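From: Sunee Khunthong
To: equipment-planning list
Date: 10 March 2019
Subject: Re: [equip] Second arm pair, or fix what we have first?

Two arms, then. I read the whole thread again before writing this, including the part about the floor mats, and I think we are closer to agreement than it looks. The earlier message is quoted here in pieces with my replies under each piece.

> We have the Sturkum quote for the second pair of arms and it is good
> until October. Before we sign I would like to know why the second pair
> can't wait a year. The first pair is idle more than I would like.

The first pair is idle when we change the room over. It is not idle for lack of work. A room change takes most of a morning: furniture in, bedding on, cables routed, arms checked, then a few practice runs before anyone trusts the numbers. While that is going on there is nothing for the arms to do. With two pairs in two rooms, one can run while the other is being set up. That is the whole case for the second pair. I don't have a better one and I don't think we need one.

If the answer is still no, I would ask that we at least put the money into shortening the changeover. Watwood will rent us a second furnished room without arms. That gets us part of the way, though we would still have to move the arms over and check them again each time.

> Can you also explain the hands? The quote has one gripper and one
> five-finger hand per pair. The hand is the most expensive single line
> and I am told the gripper does most of the jobs.

The number of fingers on the quote is the supplier's wording, and I would like them to confirm it before we order. On the main point, yes, the gripper does most of the jobs. The floor pickup work is where the hand earns its price. Boxes and bottles are easy enough for either. Thin wrappers on carpet are hard, and the gripper tends to push them along or close on nothing. The other side can then be kept for holding or steadying the bin, and for that a plain gripper is fine.

So I would keep one of each. Two hands per pair would be nice to have, and I am not asking for it.

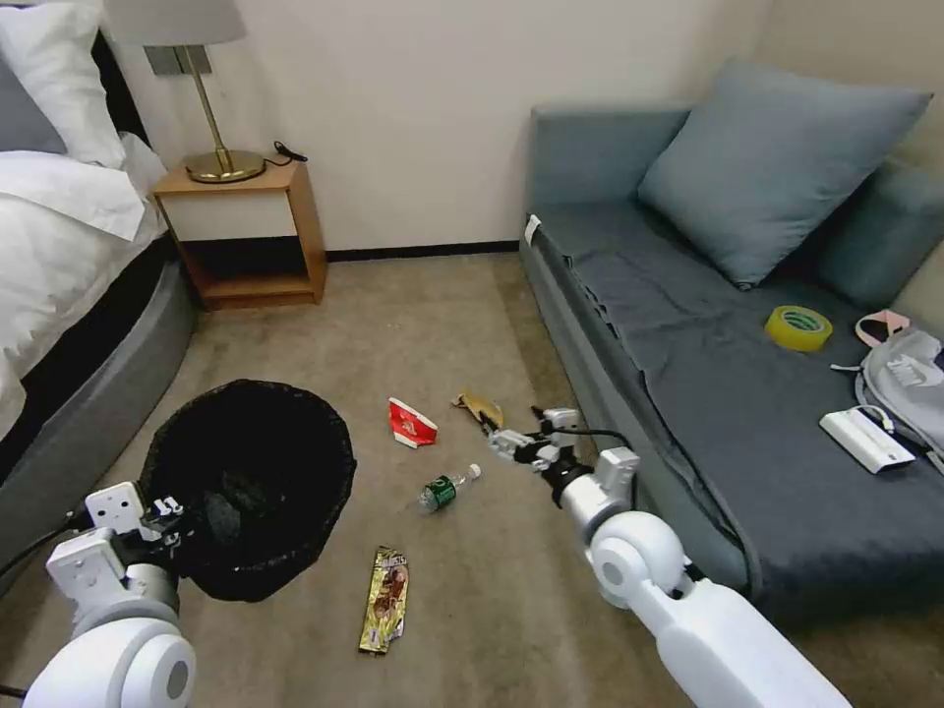

The spare parts are a separate matter, and I would like them on their own line in the budget. Last year they were buried under "supplies" with the printer paper, and when the finger pads ran out we had to wait for approval on something that costs less than lunch. We went through 16 sets of pads in the year. Please plan for the same again per pair, and let whoever runs the room order them without a form.

> What are the real numbers? The quote has options on options and I
> can't tell what is required.

Neither could I, so I called them. In dollars:

Mounting stand and floor plate, per pair: 2745
Service plan, per pair, per year: 1390
Cable kit, per pair: 333

The arms and hands themselves are as in the quote and have not changed. The stand is required. The cable kit is required for a new pair, but we can skip it for the old one if we are willing to keep using the cables we have. I would replace them. One of the old ones already has tape on it, and a cable that lets go in the middle of a run costs us the run and usually the rest of the day.

The service plan is optional. I would take it for the first year only, on the new pair only, and look at it again when it comes up for renewal. It covers parts and shipping. It does not cover someone coming out to us unless we pay travel, which I did not understand until I asked the second time.

> Innes offered a wheeled base. Is that worth looking at instead of a
> fixed stand?

Worth looking at, yes. I would not buy it this year. We don't have anyone free to take it on, and the doorways in the current building are narrow. If we bought the base we would also need a charging spot, a plan for what happens when it stops in a hallway, and a new safety review. None of that is in the budget. The fixed stand can be moved by two people with a dolly, and that is good enough for room work.

What I would do is ask Innes for a loan of up to two weeks later in the year. They have offered loans before. If it does well, it goes into next year's plan with its own line and its own person.

> Last thing. Why are we buying furniture? I see a sofa bed, rugs and
> lamps on the Sullosero order and I can't explain those to accounting.

The robots have to work in rooms that look like rooms people live in. Bedding hangs down, cords are in the way, and a low sofa changes how far an arm can reach. We tried using folding tables and taped outlines on the floor and the results did not carry over to a real bedroom. Please describe the order to accounting as test fixtures. It is a true description, and it is how they booked the kitchen cabinets.

I did cut the order back. The rugs are gone, because the rooms are already carpeted and we can borrow one for the comparison we wanted. I kept one lamp per room and dropped the rest. The sofa bed stays. The bedroom setup has been the most requested one from every group on this list.

Trash for the pickup runs should not be on any order. People can bring in empty cartons, bottles and wrappers from home. Please rinse them first.

What I need from the list:

1. Yes or no on the second pair, before the quote runs out in October.
2. If yes, whether it is bought outright or spread over two budget years. Sturkum will do either at the same price.
3. Someone other than me to read the service plan terms all the way through.
4. Corrections to the Sullosero order. I will send the shorter version as a separate message so that it doesn't get lost under this one.

I have left software licenses out of all this. They come from the other account, and we have enough seats for a second room. The room itself is also not included. If we take the one from Watwood there will be rent and a deposit, and I am still waiting for them to tell me whether we can bolt the floor plate down. If we can't, the plate needs extra weight on it, and that would add a little to the stand cost.

Sunee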